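搜索本站 请输入关键词 搜索

给半身裙换一条隐形拉链(带里布的裙子也可以)

更新于2026年4月7日

中文不是我的第一语言,所以有些缝纫的词我会多解释一句,免得我说的和你想的是两样东西。如果你发现哪个词用得奇怪,请在留言里告诉我,我会改。

这篇文章讲的是:一条半身裙的隐形拉链坏了,怎么把旧的拆下来,把新的缝上去。裙子本身不改大小,也不改长短。我用的裙子是棉加一点麻的,没有弹力,有腰头,有里布,拉链在后中。如果你的裙子拉链在侧面,做法一样,只是侧缝常常有一点弧度,手要慢一些。

换拉链这件事我拖了很久。裙子在衣柜里挂了一个冬天,因为拉头拉到臀部最宽的地方就会裂开。我先试过用钳子把拉头夹紧,穿了一个上午,又裂开了。隐形拉链的齿是一圈一圈的尼龙线圈,线圈如果已经变形,夹紧拉头也没有用。所以我建议你先看一看:把拉链拉开,用手指慢慢摸过两边的线圈。如果有一处凹下去,或者有线头毛毛的,就直接换新的,不要在修理上花时间。

需要的东西

一条新的隐形拉链。我的裙子开口长度量出来以后,我买的是32厘米的,Seixas 牌,颜色比裙子深一点。找不到完全一样的颜色时,我习惯选深的,不选浅的。隐形拉链装好以后外面只看得见一个小小的拉头,所以颜色没有你担心的那么重要。

隐形拉链压脚。压脚是缝纫机上压住布的那块金属或者塑料的东西。隐形拉链压脚的底面有两条小沟,线圈可以在沟里走。我的缝纫机是 Drometti 的旧款,原来没有配这个压脚,我另外买了一个。买之前请先确认你的机器是高柄还是低柄,我第一次买错了,那个压脚到现在还在抽屉里。

普通的单边拉链压脚。最后缝拉链下面那一小段的时候要用。

还需要拆线器、手缝针、珠针、疏缝用的线、和裙子同色的线、熨斗、一块薄的棉布、一把小剪刀、一支水消笔或者画粉。如果裙子的布比较软,再准备两条薄的粘合衬,宽2厘米,比拉链长一点就可以。

同色的线我用的是 Fulano 的涤纶线。疏缝线反而要用不同的颜色,后面拆的时候眼睛比较舒服。

先记录,再拆

很多教程一开始就让你拆。我觉得应该先记录。拆之前,请把裙子翻到里面,把下面这些地方看清楚,最好拍几张照片,或者在纸上画一画:

里布是怎么和拉链连接的,是机器缝的还是手缝的。
拉链的上端有没有折进腰头里面。
腰头上面有没有小钩子,钩子在左边还是右边。
拉链下端离开口底部有多远。
洗标是不是夹在这条缝里。

最后一条听起来很小,但是我真的忘记过。裙子全部缝好、熨好以后,洗标还躺在桌子上。

然后用水消笔做记号。在裙子的正面,左右两片都画一条短的横线,位置在腰头的下边缘。如果裙子在臀部还有一条横的拼接缝,那里也要画。等新拉链装上去以后,这些横线左右要对齐。如果没有记号,左右差一点点,穿的时候从后面看非常明显。水消笔请先在里面的缝份上试一下。缝份就是缝线外面多出来的那一条布,正面看不见。

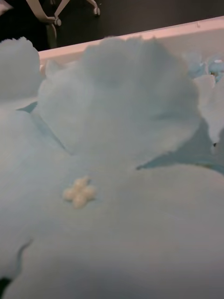 开始拆的时候,先拆里布,再拆腰头,最后拆拉链。顺序和装的时候相反。

里布如果是手缝的,剪断一针,然后用针尖把线一段一段挑出来,很快。如果是机器缝的,就用拆线器,每隔几针割断一针,从反面把线抽掉。请不要把拆线器插进去以后一直往前推。我知道有的人这样做很熟练,我不行,我在一条里布上推出过一个洞。里布的布很滑,洞会慢慢变大。

腰头只需要拆开靠近拉链的两头。每边拆最多4厘米就够了,手能伸进去就可以。拆得太多,后面恢复的工作也多。腰头里面如果有硬的衬,请小心不要弄出折痕。

然后拆拉链。隐形拉链通常每边只有一道线,紧贴着线圈。有的工厂还会在拉链布带的外边再缝一道,把布带固定在缝份上。这两道都要拆。拆完以后把拉链拿出来,先不要扔掉,可以和新的比一比长度。

拉链下面的那条缝,也就是后中缝,建议往下再拆开2厘米。这一段拆开以后,装拉链的下端会容易很多。等一下再缝回去。

拆完后,把线头全部清理干净。我用一小段胶带粘,比用手指一根一根拿要快。接着用熨斗把缝份熨平,原来的折痕还留着没有关系,它正好告诉我们拉链的线应该在哪里。可是如果折痕已经很模糊了,就要用尺子重新画一条线。

关于布的状态

旧裙子和新布不一样。开口两边的布被拉了很多年,有时候会变长,看起来有一点波浪。请把左右两边叠在一起,比一比是不是一样长。如果一边比较长,先用蒸汽熨一熨,让熨斗悬在布上面,不要压下去,再用手轻轻把布往中间推。大部分时候能缩回去一些。

之后在反面贴上粘合衬。粘合衬的一边要盖过折痕一点点,这样缝线会落在有衬的地方。熨的时候上面垫一块薄棉布,压下去,抬起来,换一个位置,再压下去。不要来回滑动,衬会跑。贴好以后让它平放着凉一会儿再动。

如果缝份的边缘已经脱线,现在就要处理。用锯齿线迹走一遍,或者手工锁边。拉链装上以后再处理就不方便了。

顺便说一说布的问题。有人写信问我,如果原来的裙子太旧,不值得换拉链,能不能按照它重新做一条。当然可以。我在 Zateo 买过一块棉麻布,幅宽141厘米,做一条到膝盖的半身裙还剩下不少,剩下的可以做腰头和斜条。但那是另外一篇文章的内容,需要画纸样,这里不讲。

准备新拉链

新的隐形拉链买回来的时候,线圈是向背面卷起来的。为了让针能够靠近线圈,要先把它熨开。把拉链完全拉开,反面朝上放在熨衣板上,熨斗调到低温,不要蒸汽。用熨斗的尖轻轻推线圈,让它从卷着的样子变成站着的样子。一边推一边往前走。尼龙怕热,所以请先在拉链最下面试一试,那里后面会剪掉或者藏起来。

有人说用了隐形拉链压脚就不需要熨。这个我两种都试过。压脚确实会把线圈推开,但是熨过的拉链缝起来更直,而且第一次拉的时候比较顺。我还是会熨。

熨的时候请不要把拉链合上,合上以后熨会把线圈压平,这条拉链就不好用了。

拉链的布带如果是棉的,可能会缩水。现在大部分是涤纶的,不会缩。如果你不确定,就把拉链放在温水里泡一会儿,晾干再用。

接下来在拉链上做记号。把拉链合上,放在裙子开口旁边,上端的止口对着腰头下面的位置。止口就是拉链最上面那个挡住拉头的小东西。然后在两边的布带上同时画短横线,和裙子上的横线对应。这个记号是给左右两边一起画的,所以拉链必须是合上的状态。画完再拉开。

疏缝第一边

这一步容易弄反,请慢一点。

裙子正面朝上放好,后中开口朝着你。拉链拉开,正面朝下,放在裙子的正面上面。也就是说,拉链的正面和裙子的正面是脸对着脸的。拉链的线圈对着折痕,布带的外边朝着缝份的毛边。

我每次都会先用两根珠针固定一下,然后把拉链翻过来看一看,确认拉头在外面。这样做看起来很笨,但是比拆线舒服得多。

位置对了以后,把画好的横线对齐,在布带上手缝疏缝。疏缝就是用大针脚临时固定,后面会拆掉。针脚可以长一点,不需要漂亮,但是要让线圈正好在折痕上。疏缝线的位置在布带的中间,离线圈远一点,这样机器缝的时候不会缝到它上面。

缝的时候不要拉布,也不要拉拉链。两样都平平地放在桌面上,手从上面轻轻压住,针穿过去再穿回来。如果你把裙子拿起来放在腿上缝,布会因为自己的重量往下坠,等缝完会发现拉链鼓起来一块。

我也试过用水溶性的双面胶带代替疏缝。直的地方很好用,但是在臀部的弧线上不太听话,而且有一次针上粘了胶,机器开始跳针。从那以后我只用手缝。

机器缝第一边

换上隐形拉链压脚。把针的位置放在中间,用手转动手轮,让针慢慢落下一次,看看它会不会碰到压脚。这个动作请每次都做。针断掉的声音不好听,而且碎片会飞。

把线圈放进压脚的小沟里。缝右边用一条沟,缝左边用另外一条。哪一条呢?看针落下的位置:针应该在线圈的旁边,靠近布带,不应该在线圈上面。

从上面开始,先来回缝几针固定,然后慢慢往下缝。左手可以在压脚前面把线圈稍微推开。眼睛不要看针,看压脚前面的那一小段线圈。速度放到最慢。我的 Drometti 没有速度开关,只能靠脚控制,我会穿薄的拖鞋,或者不穿鞋。

一直缝到压脚碰到拉头,停下来,来回缝几针。拉头在最下面,机器过不去,这是正常的。剩下的一小段没有缝,后面会处理。

缝完以后不要马上拆疏缝。先把拉链合上,看看能不能顺利走过去。如果拉头在某一个地方卡住,多半是那里的线咬到了线圈。找到那一小段,拆掉,离线圈远一根头发的距离再缝一次。不需要全部重来。

缝第二边

第二边的难处在于左右要对齐。做法是这样的:第一边缝好以后,把拉链合上,裙子翻好,让另外一边的布自然地放在拉链旁边。检查横线的记号。如果裙子的横线和布带上的横线不在一起,现在还可以调整。

用一根珠针在腰头的位置把布带和裙片别在一起,再用一根别在拼接缝的位置,最后一根别在下端。然后小心地把拉链拉开,再疏缝。疏缝以前请检查拉链没有扭转。我有一次缝完才看到拉链的下端转了一圈,像麻花一样,当时我以为自己的裙子有什么问题。

疏缝完以后,再合上一次,从正面看。这一次看得仔细一点:腰头的上边是不是一样高,两边的布有没有一边紧一边松,中间会不会露出布带。都满意了再上机器。

机器缝的时候换到压脚的另外一条沟。还是从上往下缝。有的教程说一边从上往下,另外一边从下往上,但是下面有拉头,从下面开始其实很难。两边都从上往下,布走的方向一致,出来的长度也比较一致。

如果你的布有格子,每一条格子线都要在布带上画记号,不能只画腰头那一个。格子布我会疏缝两遍。

合上下面的缝

现在拉链的下端还有一小段是松的,后中缝也有一段是开的。换上单边拉链压脚,把针移到最靠边的位置。

把裙子翻到反面,左右两片正面相对,缝份对齐。拉链的尾巴往外拉,不要让它夹在中间。从拉链缝线结束的地方开始,往下缝到原来的旧缝线上,重叠一小段。

开始的那一针最重要。它应该紧挨着拉链线的最后一针,在缝份这一侧多出一点点。如果离得太远,中间会有一个小洞;如果压得太近,正面会出现一个小坑。我一般不用机器缝前面的几针,我用手缝回针,缝到有把握的位置以后再用机器接下去。手缝的几针完全看不出来。

缝完先不要熨,从正面看拉链的下端。如果有一个小小的鼓包,通常是因为最上面那一针的位置高了。拆掉那几针,往下移一点,再缝。鼓包用熨斗是熨不平的,我试过很多次,只会把布熨得发亮。

位置都好了以后,把拉链尾部的布带分别缝在左右的缝份上,只缝缝份,不要缝到正面的布。这样拉链就不会在里面晃来晃去,穿的时候也不会往上跑。

如果拉链太长

可以剪短。在你需要的位置用手针把线圈绕着缝很多圈,做成一个新的止口,然后在它下面留出2厘米再剪断。剪断的地方用一小块里布包起来缝好,不然尼龙的头会扎皮肤。不要用火烧。烧过的头会变成一个硬的小球,穿着坐下来会感觉到。
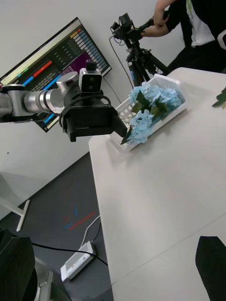

桌上白色篮子里的浅蓝色仿真绣球花,带绿叶

把腰头装回去

拉链的上端有一段布带是多出来的。把它往缝份的方向斜着折过去,这样拉头拉到最上面的时候不会碰到多余的东西。折好以后手缝两三针固定。

腰头的两头是刚才拆开的。先按照原来的折痕把外层腰头和裙片缝好。缝的时候拉链要拉开,把布带夹在里面。请注意腰头的端头和拉链要在一条直线上。如果腰头多出来一点,关上的时候就会翘起来;如果少了一点,上面会出现一个三角形的缺口。

外层缝好以后,把腰头的端头正面相对折过去,竖着缝一道,剪掉角上多余的布,再翻到正面。角用筷子轻轻顶出来。请不要用剪刀的尖,会穿出去。

内层腰头用手缝。针从缝份里穿出来,挑内层腰头的折边一两根纱,再穿回缝份里。针脚小一点,线不要拉得太紧。

有的裙子的拉链一直开到腰头的最上面,腰头没有重叠的部分。那样的话,拉链的止口要放在腰头上边缘的下面一点点,给小钩子留位置。我的裙子就是这一种。

里布

带里布的裙子,很多人在这一步放弃了,就让里布松松地垂在里面。这样里布会被拉头咬住。我觉得还是值得花一点时间缝好。

先把里布的开口两边向里折,折边离线圈要有一小段距离,给拉头留一条路。如果拉头经过时会蹭到里布,这个距离就不够。用珠针把折边别在拉链的布带上。从上往下别,一边别完再别另外一边。

里布要比外面的布松一点。具体的做法是,别珠针的时候,每隔一段把里布稍微往上送一点点,让它在两根针之间不是完全绷直的。坐下的时候外面的布会被撑开,里布如果太紧,会在拉链下面裂开。这种裂开我在旧裙子上见过很多次,裂口总是在同一个地方。

然后用暗针手缝。暗针就是线藏在折边里面,外面只露出很小的一点。针从折边里出来,在布带上挑一小针,再回到折边里,往前走一段,再出来。每缝一段就把拉链合上试一下。

到了开口的底部,里布会有一个方的或者圆的转角。如果原来是方的,转角的地方可能剪过一刀。请在这里多缝几针,让它牢固。布已经脱线的话,可以在反面贴一小片粘合衬。

洗标现在放回去。

小钩子

腰头上的钩子如果还好,就不需要换。如果拆下来了,就把钩子那一半缝在右边的内侧,环缝在左边的内侧。也有的裙子是相反的,请看自己的照片。

缝钩子的时候,针只穿过内层腰头和衬,不穿到正面。先缝下面的两个圆圈,再在钩子的脖子那里缝几针,防止它抬头。金属环也可以用线环代替。线环就是用线在两点之间来回拉几次,然后在这几根线上做扣眼针。线环比较软,从外面完全看不见,我在薄的裙子上喜欢用它。

钩子的位置要让腰头刚好碰到一起。太紧,拉链上端会拱起来。太松,钩子没有作用。

最后的熨烫

把所有的疏缝线拆掉。水消笔的记号用湿布擦掉,要等它完全消失再熨,有些水消笔遇到热会变成永久的颜色。

熨的时候拉链是合上的,裙子反面朝上。下面垫一条毛巾,这样线圈的形状不会印到正面。熨斗只熨拉链两边的布,不要压在线圈上。最后翻到正面,垫薄棉布,用一点蒸汽,再用手掌压一会儿。

臀部有弧度的地方不要平着熨。用一条毛巾卷成圆的,垫在下面。有专门的烫包更好,我没有,我用毛巾。

常见的问题

拉链装好以后整条是波浪的。
多半是缝的时候布被拉长了。如果波浪很轻,蒸汽可以解决一部分。如果很明显,要拆掉一边重来,并且在反面加粘合衬。只拆一边就可以,先拆看起来比较严重的那一边。

正面能看到拉链的布带。
缝线离线圈太远。不用拆,在原来的线里面,靠近线圈的地方再缝一道就好了。这是唯一一个不用拆线的错误,我很喜欢它。

拉头走到拼接缝的地方就很重。
那里的布太厚。把缝份在拉链经过的地方剪掉一层,剪成一边高一边低,再用小锤子隔着布敲一敲。不要太用力。没有锤子,用熨斗压久一点也可以。装拉链以前处理是最好的,装好以后能做的比较有限。

左右腰头不一样高。
先看是腰头的问题还是拉链的问题。把拉链合上,看裙片上的横线。横线对齐了,那就是腰头缝歪了,只要重新缝腰头的端头。横线没有对齐,就要从拉链开始拆。

没有隐形拉链压脚,可以做吗?
可以,用单边拉链压脚,线圈熨得站起来一点,缝得慢一点。或者全部手缝,用很小的回针。手缝的拉链其实很结实,我有一条羊毛裙子是手缝的,穿了几年没有坏。只是需要一个安静的晚上。

可以换成普通拉链吗?
可以,但是外面会看到缝线,缝份也要够宽。旧裙子的缝份有时候很窄,工厂为了省布。请先量一量再买拉链。

针应该用什么样的?
中等厚度的棉麻布用普通的针,细的丝一样的布要用更细的针。换拉链以前换一根新的针。旧针在拉链的布带上会发出一种哒哒的声音,听到这个声音就应该停下来。

弹力布怎么办?
这篇的方法不太合适。弹力布的裙子一定要在开口两边加衬,不然波浪会很厉害。我自己弹力布做得不多,不敢写得太肯定。

洗的时候要注意什么

换好以后第一次洗,请把拉链合上,钩子也扣上,裙子翻到反面,放进洗衣袋。晾的时候用有夹子的衣架夹住腰头,不要夹在拉链上。拉链如果觉得涩,可以用一小块白蜡烛在线圈上轻轻擦几下,再来回拉几次。深色的布请用很少,白色的蜡会留下来。

旧拉链上的拉头我会剪下来放在一个小盒子里。有时候别人的拉链只是拉头坏了,大小刚好合适,就可以用上。线圈变形的那一段就扔掉了。

下一篇我打算写怎样把裙子的里布改短,因为外面的裙子改短以后,里布经常露出来一条边。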